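Notebook, Clarkham workshop — storage, March
Locker bank: lock audit and re-keying, entry 2
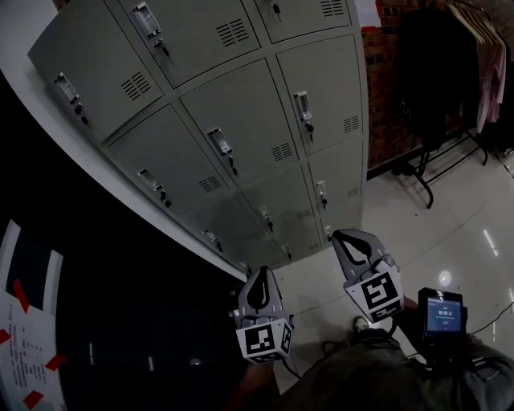

Carrying on from entry 1. The aim is one working lock per door, one key per lock on the board, and a spare in the key safe. At the start of today the register and the doors did not agree, so the register has been set aside and is being rebuilt from the doors.

09.15. Went along the bank top to bottom with the ring of loose keys. Each key tried in each lock, quarter turn only, no force. Anything that would not turn freely was marked with a dot of chalk on the door and left. Keys that fitted were bagged singly with the door position written on the bag (row, then column, counting from the countertop end). Do not use the old stick-on numbers. Two doors carried the same number in the Bretlow register and I can't tell which entry is the right one.

Stiff locks. Four in all, three of them in the bottom row. Dry graphite puffed into the keyway, key worked in and out ten times, wiped, repeated. Three freed up. The fourth turns but the cam does not clear the frame until the door is pushed in hard at the lock side. Loosened the cam screw, moved the cam out by one washer, retightened. Now clears with light pressure. No oil to be used on these. It was used on the bank at Bramwell and the keyways filled with grey paste within the year.

Pull handles. Checked each recess for play. Two had loose fixings behind the door and were nipped up from inside. Rims wiped with a damp cloth, then a dry one. No polish.

Vents. The slots hold more dust than expected. Vacuumed from the outside with the brush head, then from the inside with the door open. The inside pass brought out most of it. A strip of card folded double gets into the slots where the brush will not. Solvents and anything else that gives off vapour stay in the steel cupboard by the far door, vented locker or no vented locker. Entry 1 was unclear on this.

11.40. Load check. The shelf plate from the old supplier sheet gives 15 kg per compartment, evenly spread. Weighed the box of clamps that was in row 3: 22 kg. Shelf had a visible bow. Clamps moved to the floor rack, shelf turned over and refitted, bow now upwards and hardly noticeable. Will look again in a month. Anyone storing castings or bar ends should weigh them first, the scale is under the bench.

Levelling. Bank leans forward slightly at the right-hand end. With the spirit level on an open door's lower edge, the bubble sits just off the line. Door swings open by itself if unlocked. One 2 mm packer under the front right foot corrected it. Checked that the doors still close square after packing: yes, except one in the second row, which now rubs at the top corner. Hinge side has slotted holes, so there is adjustment. Left for next time, needs two people or a prop.

Clearance. Doors need 90 degrees to get a crate out without tilting it. The one nearest the countertop gets there, but only with the stool moved. Stool now lives at the other end.

Spare keys. Blanks ordered from Kekell, part 1002, pack of 20. Same profile as the originals when laid side by side. Cut one as a trial and it works in its own lock and in no other that I tried. Will cut the remainder once the chalked door is sorted out, so that the whole set can be done in one sitting with the same cutter setting.

Register. New sheet has four columns: position, key number, contents, date last opened. Contents to be in plain words ("taps and dies, metric") with no initials. The old register stays in the drawer until the new one has been checked against the doors by someone other than me.

Open items
— adjust hinge, second row, rubbing door
— cut spares, bag and label
— recheck row 3 shelf
— one key on the ring fits nothing here; try it at Bramwell before throwing it out

Stopped 15.30.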